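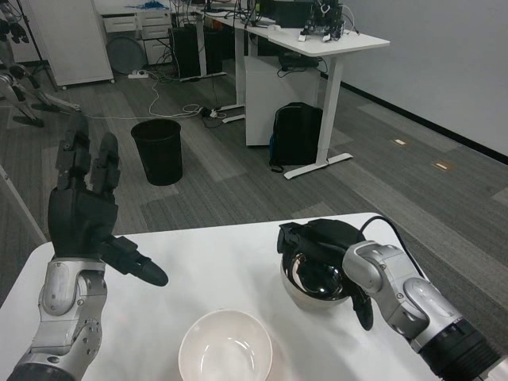 白色台面上的不锈钢水壶，配黑色壶盖。

新闻稿｜供即时发布

Derkstead橄榄球俱乐部九月起主场迁往Quinlan球场，女子一队同期开赛

各位媒体朋友、各位会员、还有每周都来催我们“到底搬不搬”的街坊们，大家好！我是Kanyarat Meesuk，Derkstead橄榄球俱乐部的总经理。这份稿子本来应该由文字功底比我好的人来写，可是他们写出来的第一版太像法院通知了，我看了两行就把活儿抢了过来。所以接下来大家读到的都是我自己的话，引用的时候署我的名字就行，不用再打电话来确认措辞（要打来聊天当然欢迎）。

先把最要紧的说了：从今年九月开始，俱乐部男子一队、女子一队和青年队的全部主场比赛，都会搬到Quinlan球场进行。女子一队是新组建的，这个赛季第一次参加正式联赛，首个主场对手是Gristska，比赛放在星期天下午踢……打，打！你看，我在足球家庭里长大，写到这儿还是会顺手写成“踢”。

下面慢慢讲。

关于搬家

我们在老球场待了57年。这句话我在会员大会上讲的时候，后排有位老先生大声补了一句“还有那块泥”，全场都笑了。老球场北边那个角，下过雨以后是什么样子，来过的人心里都有数。客队的教练私下管它叫“沼泽”，我们自己人叫它“第十六名队员”，因为它确实帮我们赢过几场球。可是它也让我们推迟过太多比赛，去年冬天有一段时间，赛程表改得连我自己都记不住哪场是补赛、哪场是补赛的补赛。

所以排水是我们决定搬走的头一个理由。第二个理由是更衣室。老球场只有一间主队更衣室和一间客队更衣室，男队比赛完了女孩子们才能进去换衣服，青年队就更不用说了，家长撑着大毛巾在停车场给孩子围出一块地方，这种画面我看了好几年，每次看都觉得脸上挂不住。女子一队要打联赛，联赛对场地设施有硬性要求，老球场那栋楼改不出来，墙不能拆，水管走的位置也不对，我们请人看过，报价单我现在还收在抽屉里，偶尔拿出来给人看，看的人都倒吸一口气。

Quinlan球场大家应该不陌生，就在河对岸，以前田径比赛常用，后来空了一阵子。这次我们签的是长期租约，主看台的座椅重新装过，更衣室分成四间，彼此独立，医务室就在球员通道旁边，裁判也终于有自己的房间和自己的淋浴了（裁判们听到这个消息的反应比球员还热烈）。场地本身是天然草，底下的排水层在春天重新做过，我穿着球鞋在上面跑了一圈，回来鞋底还是干净的，我特地把鞋举起来给教练看，他说他在打电话，让我别晃。

老球场会留给谁？这个问题我收到的最多，所以在这里一并回答。我们会继续在那边做训练，少年组周中的练习也还在老地方，时间不变。那块地我们没有出售的计划，也没有跟任何开发商谈过。镇上传的那个关于超市的说法，我也听到了，我自己还挺想知道是哪家超市。

关于女子一队

这一段我写得特别高兴，可能会有点啰嗦，编辑朋友们请自行删减。

女子一队目前有17名球员完成了注册，后面还会再加人，夏天结束之前我们会继续办试训。这些球员里，有从我们自己的少年组一路打上来的，有大学毕业以后停了好几年又回来的，也有几位是从别的项目转过来的，手球、柔道、田径都有。教练组跟我说，练柔道出身的那几位学擒抱学得飞快，反而是跑得最快的那位，头几周一直改不掉抱着球往边线外面冲的习惯。现在改好了，我看过她最近的训练，谁在边路防她谁倒霉。

有人问我，为什么不先打一年友谊赛，稳一点再报联赛。说实话我们讨论过这条路。可是这批人已经跟着训练很久了，冬天最冷的那几周，晚上灯底下哈着白气练争边球，一次都没有缺过人手。再让她们等一年，我开不了这个口。教练组的意见也一致：输球就输球，联赛里输的球比友谊赛里赢的球教得多。第一年的目标我不打算定名次，我只希望每一场都能凑齐首发和完整的替补席，希望每个人打到赛季末都还愿意来。对一支新队来说，这个目标一点也不低，懂行的朋友会明白我在说什么。

训练时间方面，女子一队和男子一队从这个赛季起轮流使用晚间的主时段，单周男队先用，双周女队先用。力量房同样轮换。随队的理疗师两支队伍共用，比赛撞期的时候再另外请人。这些安排男队的球员是一起投票同意的，投票那天我在场，没有人反对，倒是有两个前排的大个子问，既然轮到他们晚练，食堂能不能也晚点关门。可以，已经谈好了。

球衣大家也问得很多。两支一队穿同一套设计，深绿底配米白色袖口，女款是按女球员的身形重新打的版，领口和肩膀的位置都改过。过去让她们穿男款小号凑合，肩线掉到胳膊肘，一擒抱就滑，谁穿谁知道。球迷版同步发售，尺码从儿童到特大号都有，价格跟上个赛季一样，没有涨。

关于首场比赛

首个主场日放在九月的一个星期天，具体哪一周要等联赛把赛程最后敲定，我们拿到确认以后会立刻在官网和场边公告栏贴出来。当天安排两场比赛连着打：女子一队先上，对Gristska；男子一队接着上，对手等赛程公布。一张票看两场，中间休息的时间够大家去买杯热的再回来。

对Gristska这场我个人很期待。她们的女队比我们早起步好几年，前锋线又重又整齐，正集团对抗在联赛里是有名的难缠。春天我去她们主场看过一次比赛，坐在她们的球迷中间，旁边一位大姐得知我是Derkstead来的，硬塞给我半个三明治，还告诉我“你们第一年别害怕”。大姐，如果您看到这份新闻稿，首场那天请您过来，我请您坐在我旁边，三明治由我准备！

关于这场比赛的名单，教练组要到赛前才会公布，请记者朋友们这段时间不要挨个给球员发私信打听，她们大部分白天都有工作，有人在上班时间收到八条一模一样的问题，截图发给我，我看着都替她着急。

关于门票和Planero

从这个赛季开始，我们的门票和季票改用Planero购票平台。以前那个系统大家骂了很久，我自己也骂，有一次我用它给我妈妈买票，买出来三张，退掉一张又扣了两次钱。新平台我让办公室里最不喜欢用手机的同事先试了一遍，她从打开到付完款没有喊过我，我觉得可以了。

具体办法如下，写得直白一点：

老会员的季票自动转到新系统，座位区域照旧对应，您会收到一条短信，按里面的提示设一个新密码就行。没有收到短信的，请先看看登记的电话号码是不是旧的，再到俱乐部办公室来找我们改。

单场票在每场比赛前一周开售，十六岁以下的孩子由成人带着入场免票。学生凭证件半价。

不想用手机的朋友，比赛日当天球场东门旁边有窗口，现金和刷卡都收。办公室平时也卖票，上午十点到下午四点。这一条我会一直保留下去，会员大会上我答应过，白纸黑字写在这里。

主看台中间我们划出了204个座位作为家庭区，全程禁酒，离洗手间和婴儿护理间最近，婴儿车可以停在看台下面的平台上。家庭区的票价跟普通区一样。想坐这一片的请早点下手，去年问卷里要求设家庭区的家长非常多，我估计头几场会比较抢手。

轮椅席在看台前排两侧，陪同人员免票，入口走西门，那边是缓坡，没有台阶。需要提前协助的，请打办公室电话，我们会安排人在门口等您。

关于交通

Quinlan球场那边的停车位比老球场少，这一点我先坦白。附近几条街住的都是居民，人家周末也要出门，请大家千万别把车停在人家门口。为了这件事，我上个月跟那边的住户开了一次会，会开得很长，提的意见都很实在，我也当面保证过会管好，请各位帮我守住这个面子。

比赛日俱乐部会开接驳巴士，从老球场的停车场出发，绕镇中心一圈以后过桥到Quinlan，全程40分钟，凭当场球票免费坐。第一班在女队开球前两小时发车，末班在男队比赛结束、大家唱完歌之后才走（唱歌的时间司机师傅已经知道了，他提的条件是歌单里得加一首他点的）。直接过桥走路其实更快，沿河那条步道很平，推婴儿车也没有问题。骑车来的朋友，东门里面有带顶棚的车架，请自备车锁。

客队球迷的大巴停在西侧，下车点有指示牌。Gristska的朋友们如果打算包车过来，请提前跟我们说一声车数，我们好留位置。

关于吃的喝的

我知道新闻稿里一般不写这个，可是过去一个月我收到的邮件，问馅饼的比问首发阵容的多，所以还是写一写。老球场的馅饼摊会跟我们一起搬过去，还是那一家，还是那个配方，肉汁另外加。热茶和咖啡在看台两头都有得买，排队应该不会像以前那样排到角旗那里去。素食的选择比上赛季多，有一款豆子做的派我试过，味道很好，就是刚出炉的时候烫得要命，请慢一点咬。自带杯子的话热饮可以便宜一点。啤酒照常卖，家庭区除外，前面说过了。

赛后两队照老规矩一起吃饭，地点改在Quinlan的会所二楼，会员凭证可以上来坐。我们这项运动最让我喜欢的地方就在这里，场上撞得鼻青脸肿，一小时以后坐在一张桌子上抢最后一块土豆。女子一队从第一场开始也照这个规矩来，Gristska那边已经回复说一定留下来吃。

关于青年队和试训

少年组和青年组的报名照常进行，新来的孩子可以先免费练三次，觉得喜欢再交费。女孩组今年单独开班，教练就由女子一队的两位球员来带，她们刚考完教练证，热情高得吓人，第一份训练计划写了满满好几页，我劝她们先删掉一半。护齿请家长自己准备，头盔俱乐部可以借。

女子一队的公开试训还会再办，面向成年女性，有没有经验都可以来。来的时候带一双有钉的鞋、一瓶水，头发长的请扎好，首饰摘掉放家里。很多人在邮件里问我“我是不是太矮”“我是不是太慢”“我年纪是不是大了点”，我的回答都一样：先来跑一跑。橄榄球场上矮的、高的、慢的、壮的都有位置站，我自己年轻的时候打九号，个子在全队里最小，嗓门最大，后来教练说我其实可以不用一直喊，我没有听他的。

几句私人的话

搬家这件事，有些老会员是不高兴的，我都知道。有位会员的父亲当年参与铺过老球场的第一块草皮，她来办公室跟我坐了一下午，我们把墙上的旧照片一张一张看过去。那些照片会跟着搬，会所二楼整面墙都留给它们，名人榜、老队旗、还有那个谁都说不清来历的木鸭子也一起过去。老球场入口的那块牌子留在原地不动，那是属于那块地的东西，搬走就不对了。

也有人担心租约和改造把钱花光了，一队会没有预算引援。账目在会员大会上已经公开过，想再看的会员随时可以到办公室来翻，我给您倒茶。简单讲，改造的钱来自专门的一笔场地资金，跟球员工资是分开的两本账。男子一队的续约谈判仍在进行，谈好一个公布一个，没有谈好之前我什么都不会说，灌我酒也没有用，试过的人知道。

采访安排

首个主场日之前，我们会在Quinlan球场办一次媒体开放日，记者可以进更衣室、上草皮，也可以采访两支一队的教练和几位球员。摄影记者请穿平底鞋进场，草皮是新养的，负责养草的师傅会站在边上盯着大家的脚。需要参加的请提前给俱乐部办公室来信，写明媒体名称、人数和想采访谁，方便我们排时间。女子一队球员的采访请尽量约在傍晚以后，原因前面讲过，她们白天要上班。

主场日当天的媒体席设在主看台顶层，有电源和网络，赛后发布会女队一场、男队一场，分开进行。两场我都会在。

媒体联络：
Derkstead橄榄球俱乐部办公室
联络人：总经理 Kanyarat Meesuk
办公时间：上午十点至下午四点，比赛日请直接到Quinlan球场东门找我

（完）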